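Print this page | E-mail this article

Small parts and a shallow dish: a visit to the Bresum workshop
November 8, 2020

The workshop of Bresum is on the ground floor behind the Kaltetti warehouse, and I was late because the entrance is not at the street side. The owner was not bothered. She made coffee and began to speak before I had found my pen.

She repairs and sorts small parts for toys and household goods, and the work is done at benches with a brown top. I asked why brown. "A white bench is tiring," she told me. "After 14 years I want a colour where my eyes can rest. Also, a small white part on a white bench is gone for the whole afternoon."

The dish was the next subject. At her first job, in Hollenstein, everybody used deep boxes, and she did not like them. "You must put the fingers in and search. With a shallow dish you see what you have. I keep only a few pieces in it, and then I finish them before I take more." She bought the first dishes at a market in Surnach, for the kitchen, and they never arrived at home.

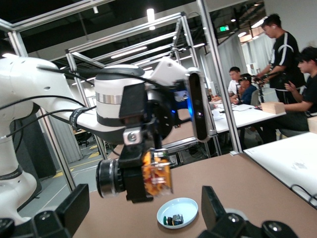 On colour and order

The pale blue inside of the dish was luck, she says, but now she would not change it. Black and dark green are the difficult ones in the evening, when the light from the windows is gone. "Orange is a holiday. Orange you can find with one eye."

I wanted to know if she is also so tidy at home. She laughed for a long time. "My drawers are a disgrace. Here I have rules, at home I have a family."

The stock list had 2,834 entries in October, and she still checks a page of it each morning with pencil. Her colleagues prefer the computer — she does not argue with them. "They are faster than me. But I know where the grey ones are."

Before I left she showed me the yellow lines on the floor and asked me, politely, to keep my bag on the other side of them.

Print this page | E-mail this article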